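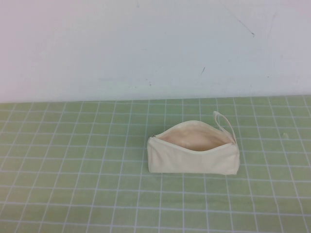

¿Por qué se comba una tapa recién encolada?
El papel que la forra absorbe agua del adhesivo, se ensancha y al secar encoge tirando del cartón hacia su lado. Si por la cara contraria no hay otro papel que tire con fuerza parecida, la tapa se queda curvada.

Encuadernación en tapa suelta. Apuntes de la sesión 2: fibra, humedad, adhesivos
Taller Clekia, curso de verano. Versión del 7 de agosto de 2018, sustituye a la hoja anterior (tenía mal las proporciones de la mezcla)

Repaso rápido de la sesión 1
Cuadernillo = pliegos doblados y metidos uno dentro de otro. Cuerpo del libro = cuadernillos cosidos. Tapa = dos cartones + lomera + tela o papel. La tapa se hace aparte y se une al final, de ahí lo de "suelta". No confundir con la encuadernación a la holandesa, que es una manera de repartir materiales en la cubierta (lomo de una cosa, planos de otra) y puede hacerse con tapa suelta o sin ella.
Quien no terminara de coser, que traiga el cuerpo tal cual, se sigue desde donde esté.

1. Dirección de la fibra
En el papel de máquina la mayoría de las fibras queda orientada en el sentido en que avanza la hoja. El papel hecho a mano casi no tiene dirección dominante, por eso se porta distinto y a veces despista.
Regla del taller: fibra paralela al lomo. Todo. Hojas, guardas, cartones, lomera, papel de cubierta. La tela también, con el orillo en vertical.

Qué pasa con la fibra a contra (perpendicular al lomo):
el libro abre mal, las hojas se quedan tiesas y se levantan solas
el pliegue se rompe en vez de doblar, se ve una línea peluda
al encolar aparecen ondas junto al lomo, y esas ya no se van con prensa
la tapa se curva de cabeza a pie, muy difícil de corregir

El papel se dilata sobre todo a lo ancho de la fibra, cada fibra engorda mucho más de lo que se alarga. Esto es lo que hay que entender de hoy, lo demás sale de aquí.

Cómo averiguarla
Doblado suave: curvar la hoja sin marcar, primero en un sentido y luego en el otro. Donde ofrece menos resistencia, el eje de la curva va paralelo a la fibra. Con cartón grueso igual, apoyando las palmas y notando cuál cede.
Rasgado: rasga bastante recto a favor, torcido y a saltos en contra. Solo con recortes, claro.
Humedad: una tira pequeña mojada por una cara se enrolla. El eje del rollo indica la fibra. La prueba más fiable para papeles finos.
Uña: pasar el borde entre dos uñas, por un lado sale ondulado y por el otro casi liso. Deja marca, no usar en papel bueno.

Marcar con lápiz flojo una flecha en el dorso EN CUANTO se sepa. Y en los retales también, que luego van a la caja y hay que volver a empezar.

En los catálogos: 70 x 100 y 100 x 70 no son lo mismo para algunos fabricantes (la segunda cifra suele dar el sentido de la fibra). Otros subrayan una medida. Otros no ponen nada. Preguntar o probar.

2. Cartón
Cartón gris para casi todo. El contracolado se deslamina en las esquinas si se moja mucho, cuidado al volver las vueltas de la cubierta.
Grosor según tamaño del libro, más que según número de hojas. Un cuaderno pequeño con cartón muy gordo queda como un azulejo.
El cartón del taller es de Kołodziej, viene con la fibra a lo largo de la plancha. La última partida llegó algo curvada del almacén; está bajo peso, coger de arriba.

Corte: cúter nuevo, regla metálica, varias pasadas ligeras. La primera pasada solo marca el camino. Apretar a la primera = el corte se va en bisel y ya no hay dos tapas iguales. Dedos detrás del canto de la regla. Cuchilla gastada al bote, no a la papelera.
Cortar los dos cartones juntos de medida, luego comparar uno sobre otro, luego darle la vuelta a uno y comparar otra vez. Si girado no coincide, no está a escuadra.
Lijar apenas las aristas.

3. Adhesivos
Tres en el armario. Ninguno sirve para todo.

a) Cola blanca (PVA)
Agarra rápido, poca agua, película flexible. No reversible en la práctica: para libros nuevos sí, para reparar libros antiguos no. Se estira mal en superficies grandes porque empieza a secar por un lado cuando aún se está untando el otro.
Sirve para: lomo cosido, tela, vueltas, bisagras que no vayan a sufrir.
La nuestra es la de Zistotell en bote de 500 g. Cerrarlo!! La semana pasada quedó abierto y salió una nata que luego deja grumos debajo de la guarda.

b) Engrudo de almidón
Mucha agua, seca lento, permite recolocar. Reversible con humedad. Moja mucho el papel y por tanto lo estira mucho, con papeles finos hay que esperar a que relaje antes de pegar.
Sirve para: papel con papel, reparaciones, guardas, piel.
Receta del curso: 25 g de almidón de trigo, 150 ml de agua. Remojo en frío, luego fuego bajo removiendo todo el rato hasta que espese y se vuelva translúcido. Seguir un poco más después de que espese, casi todo el mundo lo saca pronto. Enfriar, pasar por colador, aclarar con agua a la consistencia que pida el papel.
Dura poco. En nevera unos días. Si huele agrio o se licúa, fuera.

c) Metilcelulosa
Débil sola. Alarga el tiempo abierto de la cola blanca. Buena para limpiar lomos viejos, ablanda la cola animal sin chorrear.

Mezcla: partes iguales de cola blanca y metilcelulosa para forrar planos grandes. Para el lomo no, ahí cola blanca sola. (En la hoja anterior ponía el doble de metilcelulosa. Tachar.)

Cómo se encola
Papel de desecho debajo, siempre limpio, se retira después de cada pieza. Brocha del centro hacia fuera, sin volver hacia dentro por el borde o la cola se mete por la cara buena. Capa fina y continua. Si brilla a charcos hay demasiada, si se ven calvas mate hay poca.
Esperar. El papel primero se riza, luego se relaja y queda plano. Pegar entonces. Si se pega mientras está rizado sigue creciendo encima del cartón y hace bolsas.
Se encola el papel y no el cartón (excepción: papeles que se deshacen al mojarlos, se ve en la sesión 4).
Plegadera a través de un papel intermedio o sale brillo, sobre todo en telas oscuras.

4. Equilibrio de la tapa
Volvemos a la pregunta del principio. Papel de cubierta tira hacia fuera, contraguarda tira hacia dentro. Si tiran parecido, tapa plana. La contraguarda suele ser más fina y además no llega a los bordes, así que pierde. Remedios:
contracolar un papel de relleno por dentro, en el hueco entre las vueltas, antes de la contraguarda
usar para la contraguarda un adhesivo con algo más de agua que el de la cubierta
dejar una curva MUY ligera hacia dentro, abraza el cuerpo y no molesta

Lo que no funciona: doblar la tapa a mano hacia el otro lado. Aguanta un rato y vuelve, o se parte el cartón por dentro.
Tampoco secarla con secador. Seca la cara y deja el agua en el centro del cartón.

La tela con respaldo de papel mueve menos que la tela sin respaldo. La de Widura lleva respaldo; el lado del papel es el que se encola (parece obvio, pero el respaldo es blanco y la tela cruda también...).

5. Prensado y secado
Primera prensada corta y fuerte, para que agarre. Luego cambiar secantes y dejar con peso moderado. Cambiar secantes otra vez al cabo de un par de horas y dejar toda la noche.
Orden del bocadillo: tablero, secante, papel siliconado, tapa, papel siliconado, secante, tablero. Entre guarda y cuerpo, lámina de plástico + secante, para que la humedad no pase a las primeras hojas.
Sala con humedad relativa por debajo del 60 % si se puede. En agosto con las ventanas abiertas depende del día, los secantes se notan blandos al tacto cuando hay mucha, entonces doblar los cambios.
No sacar la tapa "a ver cómo va". Media hora al aire por una cara sola ya la mueve.

Fallos frecuentes y de dónde vienen
Bolsas en el papel: poca cola en ese punto, o se pegó sin relajar.
Arruga desde la esquina: vuelta tensada en diagonal. Volver primero cabeza y pie, pellizcar la esquina con plegadera, después el lateral.
Cartón asomando en la punta: se cortó la esquina demasiado cerca. Dejar de margen un grosor y medio de cartón.
Tapa que no cierra: cajo estrecho. Medir con el cartón ya forrado, no en crudo.
Tapa que cierra pero baila: cajo ancho.
Guarda que tira y levanta la primera hoja: demasiada cola en la bisagra, o fibra a contra. Mirar primero la fibra.
Manchas amarillentas al tiempo: cartón ácido o cinta adhesiva de la de casa. Nada de celo, ni para sujetar un momento.

Vocabulario que salió y no dio tiempo a apuntar
Cajo: canal entre lomera y cartón, hace de bisagra.
Ceja: lo que la tapa sobresale del cuerpo.
Contraguarda: mitad de la guarda pegada a la tapa.
Cabezada: adorno en los extremos del lomo, antes cosida, ahora casi siempre comprada.
Tarlatana (o gasa): tejido abierto para reforzar el lomo.
Enlomado: pegar tarlatana y papeles en el lomo ya cosido.

Para la próxima
Traer: cuerpo cosido y con guardas, dos cartones cortados a escuadra, retal de tela o papel de cubierta con la fibra marcada, brocha plana, trapo.
Hacer en casa la prueba de las tiras: un mismo papel, una tira cortada a fibra y otra a contra, encolar las dos sobre cartón fino por una sola cara, dejar secar sin peso. Anotar qué adhesivo se uso y hacia dónde curva cada una. Se comparan todas juntas al empezar.
La parte de piel pasa al curso de octubre. Plazas en la hoja de la entrada.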